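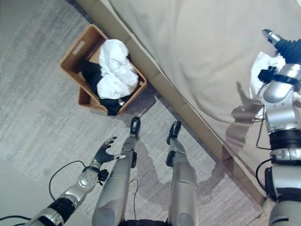
Figure 1. Basket position beside the bed, head view.

Working Rules for a Humanoid Robot in a Furnished Bedroom
Project report, 15 January 2020

1. Scope

The project produced a set of working rules for laundry handling by a humanoid robot in a furnished room. The task has two parts: moving garments between bed and basket, and handling single items of cloth. Navigation between rooms is excluded. The starting point was the Urkum lab handbook, which was written for fixed arms behind a fence and does not cover legs, soft furniture or loose cables on a floor.

2. Floor and cables

Trailing cables were the most common finding in the review. In Figure 1 a thin cable hangs between the legs and another loops out across the carpet by the left arm. The handbook permits this for a machine bolted to a base. For a machine with feet we propose the following.

2.1 No cable may cross the floor between the feet and the basket.
2.2 Slack is taken up behind the robot before the drives are enabled.
2.3 A floor cable that has to stay is marked on the room plan kept with the log sheet.
2.4 The operator checks both feet for cable contact after each change of stance.

Rule 2.2 was the hardest to apply. The tether supplied by Fenitel is stiff and returns to its coiled shape when released.

3. Hand and cloth 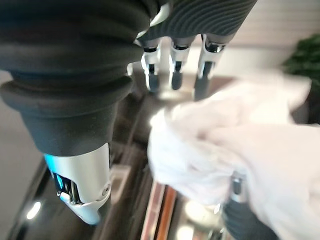

Department of Mechanical and Control Engineering, Cifuentes Campus

Cloth hides the fingers that hold it. In the wrist view a finger emerges from beneath the white fabric at lower right, and much of the image is taken up by folds. Contact cannot be judged reliably from this camera alone. The rules therefore require a second view before any pull.

3.1 Grip force is limited in software to the value on the log sheet.
3.2 Each pull is limited to 50 mm, followed by a stop and a check of both views.
3.3 The bellows covers are inspected for cuts and trapped thread every 500 grip cycles and replaced at 3000.
3.4 Buttons, tags and zippers are noted before the item is handled.

The inspection interval was taken from the Plastex cover test carried out by last year's group. It has not been verified on cotton.

4. Furniture contact
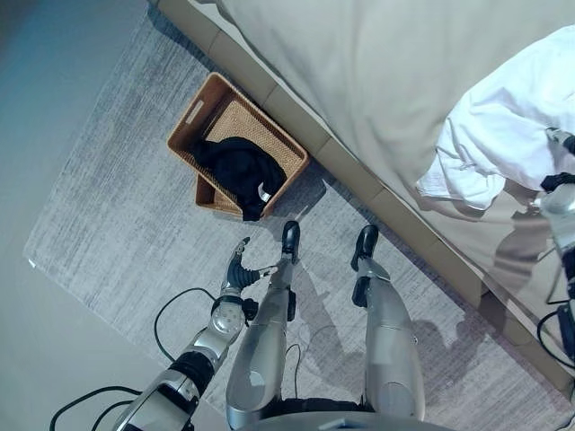

Photo: Project group, Cifuentes Campus

The basket stands directly ahead of the feet, with the bed base along one side. The left hand is open near the basket while the fingers of the right hand are at the white duvet. Both arms are then close to objects that can shift, and a fault in one arm may load the other through the torso. Two-handed work is allowed only at reduced speed, with one arm holding position while the other moves.

5. Open points

Of the 11 rules in the full set, two remain in draft: the stop distance for a person entering the room, and the restart procedure after an emergency stop with cloth in the hand. Both are scheduled for review in June.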